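Recording Vocals, Week Four: Comping, Punching In and the Full Take

Notes to go with the session, by Mingxuan Lu

Hi all. A few of you asked for these early so you could read them before we get into the booth, so I've typed up my scribbles and tried to put them in an order that makes sense. Bring headphones this week (closed back if you own any, the studio pairs are getting tired) and bring the verse you wrote for week three, even if you hate it by now. Especially if you hate it by now!

Where we left off

Last time we set levels and talked about how close to stand to the mic. I went back over the bounces you handed in and most of them are healthy. Two were clipping on the loud words, and you know who you are, because you told me before I'd even pressed play. If your peaks are touching the top of the meter, turn the preamp down and leave the fader alone. The fader is after the damage. I'll keep saying it until November if I have to.

Three ways to get a vocal down

1. The full take. You start at the top, you rap or sing to the end, you stop. Then maybe you do it again.

2. Punching in. You record up to the line where you trip, roll back a bar or two, and drop into record just before the mistake. Lots of rappers work this way from start to finish, sometimes writing the next line while the last one is playing back.

3. Comping. You record several full passes, then go through and build one vocal out of the best bits of each. Comp is short for composite.

People get weirdly moral about this. I've sat in rooms where somebody says they did it in one and everyone nods like a medal has been handed out. I love a one-take story as much as the next person, but a listener on the bus has no idea how many regions are sitting on your vocal track. What they can hear is whether the breath makes sense and whether you sound like you mean the last line as much as the first.

Breath, and why punches give themselves away

When I was learning, I assisted on a record by a group called Driltomwood (you won't have heard of them, they sold 2000 copies and I think their families bought half). The rapper punched every single line. Great voice, great writing, and when we played the first verse back it was exhausting to listen to and none of us could work out why. Then the engineer soloed the vocal and we heard it: no breaths. He'd been punching in right on the first syllable every time, so the guy on the record never inhaled for 16 bars. You sort of hold your own breath listening to it.

We went back and had him start each punch a line early, rapping along with what was already there, so that he breathed in the natural place and hit the new line with the same push. It took the rest of the evening and it fixed the verse.

So when you punch:

Give yourself at least a bar of pre-roll, two if the tempo is quick.
Perform the line before the punch out loud. Don't stand there waiting in silence.
Record the breath and keep it. You can turn it down later.
Put the edit in the gap before the breath, never between the breath and the word.
Keep your feet where they were. Tape on the floor works fine.

That last one sounds fussy, but moving a few inches changes the low end of your voice a lot, and a line that's suddenly thinner than its neighbors sticks out more than a wrong word would.

Listening to Allard

We're going to play the track "Clamik" by Allard in class, twice. First time through, just enjoy it. Second time I want you to write down where you think the edits are. I have the session file, so we can open it up afterwards and see how you did. When I tried this on last year's group, almost everyone put an edit in the middle of verse two where the tone goes rough, and that whole verse is a single pass! Her voice cracked a little and they left it in. The real edits are in the hook, which everybody assumes is clean.

Have a think about what that says about your own comps. The places you're embarrassed by are often the places that sound most like a person.

How many passes?

I get asked this every term. My answer is to stop while you still care. For most voices the good stuff turns up early, the middle passes are where you start thinking about technique, and then there's sometimes a loose, tired one near the end that has a line you couldn't have planned. I once did 7 passes of a hook with a singer called Dursun and we used the first one for everything apart from one word. One word! But I wouldn't have known without the others, so I don't call it wasted time.

Label as you go, please. "Audio 1418" tells you nothing the next morning. Put the pass and one word about how it felt: "pass 2 angry", "pass 5 sleepy". Your notes are worth more than your memory – I've lost a great ad-lib by being sure I'd remember where it was.

A quick word on EQ while tracking

Leave it alone, mostly. If somebody's voice is harsh, it's often a bump in the region of 4000 Hz, and the first thing to try is turning them slightly off the mic so they're aiming past the side of the capsule. Try a different mic after that if there's one free. A gentle low cut on the way in is fine if the room rumbles. Everything else can wait for the mix, where you can change your mind.

Latency comes up here too. If you hear yourself late in the headphones you'll drag, and you'll blame your timing for it. Drop the buffer while recording, switch off any heavy plugins on the master, and put the buffer back up when you mix.

For next time

Record your verse three ways: one full take with no fixes, one built from punches, and one comp from at least three passes. Same mic, same spot, same beat. Bounce each as a mono WAV with no effects and put them in the shared folder by 12th July. Don't tell the rest of us which is which. We'll play them blind and argue.

If you're stuck for a quiet space, a closet full of coats beats a bare bedroom every time, and parked cars are better than you'd think. Booth slots are on the sheet by the door. Sign up for one each to start with, and if there are gaps left you can grab a second.

Oh, and whoever has the pop filter from booth two, could it come home please?
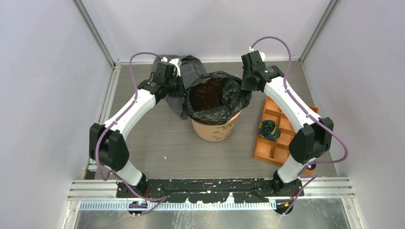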